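Clollard Lyimo Soft-Toss Machine

Price: $334
In stock at the Clirkville shop, ships to the rest of the country
Color: gray with a green hopper
Power: rechargeable battery, wall adapter included

I've been selling baseball gear out of our shop in Clirkville long enough to get picky about toss machines, and I'll tell you up front that I sent the first one I ever stocked back to the maker. It threw a nice ball for a week and then it threw whatever it felt like. So when Clollard came out with the Lyimo I didn't order a stack of them. I ordered one, took it home, and let my own kids and half the neighborhood beat on it through the spring before I put it on this page. It's still in my garage and it still gets used most evenings!

What it does is pretty simple. You load the hopper, press the green button, and every 5 seconds a ball pops up in front of the hitter at a nice easy height. It's soft toss, the same drill you did with your dad or your coach kneeling off to the side, only your dad's knees get the night off. You set it down next to the plate, angle it in, and hit into a net. The light on the front blinks right before each ball comes up so the hitter can get loaded, and younger kids pick up on that rhythm really fast.

The hopper takes 20 baseballs. That's a good size for a round. By the end of a round most kids have started to get sloppy anyway, and walking out to pick up the balls gives them a breather (and gives you a minute to say something useful, if you're coaching). I've seen people zip-tie a piece of gutter to the hopper to make it hold more. Please don't do that. The extra weight pushes on the feed wheel and you'll be calling me for a new one by summer.

On a full charge you get up to 200 tosses. I'd plan on less on a cold morning, same as with any battery. You can run it plugged in too, and the adapter cord is long enough for a garage but not for a yard, so for outdoors you'll want a decent extension cord or you'll want to charge it the night before. Charging takes a few hours. I plug mine in after dinner and forget it.

What it's good for

Hand path, mostly. A machine that tosses the ball to the same place over and over lets a hitter feel what their hands are doing without having to worry about timing a pitch. If your kid is casting the barrel out and around, you'll see it within a round, and so will they. It's also great for high-low work. Turn the knob on the back and the toss goes lower or higher, and the marks on the knob are real marks you can come back to tomorrow, which I can't say for the one I sent back.

It's good for hitters who practice by themselves. I think that's who buys most of them from me, to be fair. Parents work late, the cages over in Sevville fill up as soon as the weather turns, and a kid who wants to hit on their own in the garage ought to be able to. A tee will get you a long way (I sell those too and every house should have one) but a tee gets boring and the ball never moves. With the Lyimo the ball moves a little, and that keeps them out there longer.

It's also handy at team practice as one station out of several. Put a net up down the line, put the machine next to it, and you've freed up a coach. We did this with a youth team I help with and I got to spend that time on infield work, where I was needed a whole lot more.

What it's not good for

This isn't a pitching machine. It won't throw from in front of you, it won't throw hard, and it won't throw a breaking ball. If somebody's getting ready for varsity and wants to see velocity, come talk to me about something else, and be ready to spend more money. I'd rather you buy the right thing than buy this one twice.

It also doesn't love wet balls. If the balls have been sitting in the grass, wipe them off first. Water gets on the feed wheel and the tosses come out short, and then the hitter starts reaching for them and you've taught them something you'll have to un-teach. Same goes for really chewed-up balls with loose seams. The seams catch. Leather balls in decent shape are fine, dimpled machine balls are better, and the foam practice ones are too light and will float up all goofy. Softballs don't fit. There's a softball model and I can order it for you, just call.

Setting it up

Everything comes assembled except the hopper, and the hopper snaps on. There's a notch on one side and it only goes on one way, so if you find yourself pushing hard, turn it around.

Set the machine on flat ground. I know that sounds obvious, but I get more calls on this than on anything else. If it's sitting on a slope the ball drifts, and people think the motor's bad. On grass, I put mine on a scrap of plywood and it's been perfect. There are rubber feet on the bottom and they do grip on concrete pretty well.

Put it off to the side of the hitter and a little toward the net, just like you'd stand if you were tossing by hand, and never straight across from the bat. The ball should come up out in front of the front foot. Run a few tosses with no hitter at all and watch where they land, then have your hitter step in. And everybody who's near a swinging bat wears a helmet, little brothers and sisters especially. They will wander in. Mine do!

Turn it off before anybody bends down to load it. The balls don't come out hard, but a baseball to the chin is still a baseball to the chin.

Taking care of it

Wipe it down, keep it out of the rain, and don't leave it in the trunk all of August. Batteries hate a hot trunk. If you're putting it away for the winter, charge it up about halfway, and give it a little top-off when you think of it. The feed wheel is the only thing on it that really wears, and you can change it yourself with a regular screwdriver. I keep wheels on the shelf and they're cheap. Mine has been changed once, and it probably could have gone longer.

If the tosses start to get uneven, clean the wheel with a damp rag before you do anything else. Dirt from an infield builds up on the rubber in a thin red layer you might not even notice. Nine times out of ten, that's your problem right there.

What's in the box

The machine with battery installed
Hopper
Wall adapter
One spare feed wheel
Carry strap
Instruction sheet (it's short, go ahead and read it)

Balls and net aren't included. I put together a bundle with a bucket of dimpled balls and a pop-up net, and it saves you a bit over buying them one at a time. Ask for the garage bundle when you call or when you're in the store. It's not on the website yet and I keep meaning to fix that.

Shipping and returns

I ship most orders the next business day. It's a heavy-ish box, so shipping depends on where you are, and you'll see the price before you pay. If you're anywhere near Clirkville or Sevville, come pick it up and I'll set it up on the counter and show you how the knob works. Bring your hitter along if you want. We have a net in the back and you're welcome to take a round with it before you decide.

If it shows up broken, call me and I'll get another one out to you. If you just don't like it, bring it or send it back in the first month with all the parts and I'll refund what you paid for the machine. Return shipping is on you in that case. After that the Clollard warranty kicks in for the motor and the battery, and I'll help you with the paperwork if you bought it here. It doesn't cover line drives into the hopper. I asked.

Questions I get a lot

Will it work for lefties? Yes, just move it to the other side. Nothing on the machine needs changing.

How young is too young? My youngest started on it with a tee-ball bat and did okay once the toss was turned all the way down. If they can't hit off a tee yet I'd wait.

Can I slow it down? The gap between balls is fixed. If it feels rushed, use the pause button on the side, or just let one go by. Letting one go by is fine, it's what the net is for.

Is it loud? There's a hum, and a click with each ball. My neighbors haven't said anything, but the bat makes a lot more noise than the machine does.

Reviews from customers go below. If you've got one of these, I'd love to hear how it's holding up, good or bad.

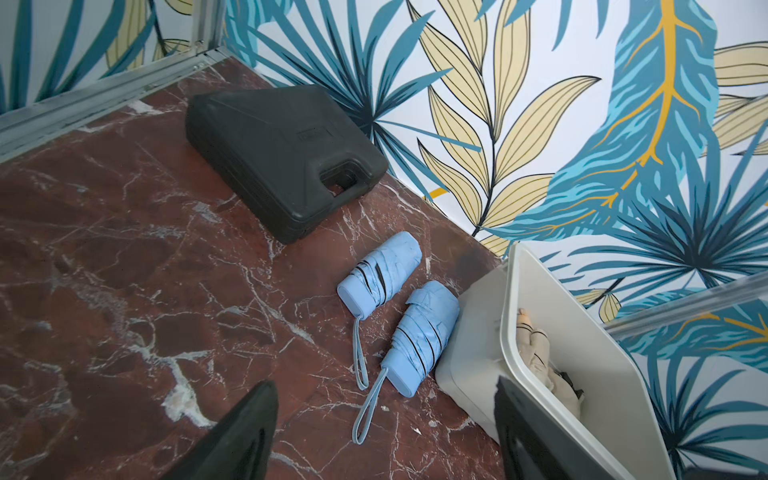

Got ours from you at the start of the season and my daughter hits off it before school when I'm still looking for my coffee. The tip about plywood on the grass fixed our drifting problem right away, so thanks for that. My only gripe is the pause button, I wish it was bigger so she could tap it with the end of the bat. Do you know if the spare wheels for the softball model are the same part? Her cousin plays softball and we might order that one next.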